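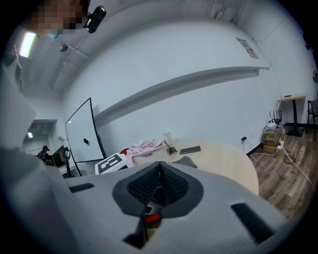

Wall ledge

A wall ledge (also picture ledge, long shelf, in Dudville just "the run") is a narrow shelf fixed along a wall, usually much longer than it is deep. Found in workrooms, halls, kitchens. Often grey or white to go with the wall, often left bare.

Uses

Small things mostly – keys, cups, post, tape. Anything wide will tip. Heavier stuff goes on a high shelf near the ceiling, where it tends to stay for years. A long ledge throws a soft shadow on a white wall, which some people like and some paint over with a darker band.

Height and fixing

No fixed rule. The Multach pattern sits 121 cm from the floor, the older Nkuna one lower. Brackets hidden or plain. Keep clear of air vents, the grille needs room and dust gets blown onto whatever is stood underneath. Same for ceiling lights if the shelf is a high one – paper yellows.

Cleaning

Damp cloth, then dry. Top edge first. Long ledges collect dust at the wall side and its usually missed.

History

Halina Pawlak's booklet on Brarnov workrooms lists 159 ledges in the town, 5 of them running the full lenght of a wall. Most were put in when the old cupboards came out. Longest given as 399 cm, in a former sewing room, since shortened for a door.

See also

Dado rail
Mantelpiece
Plate rack
Window sill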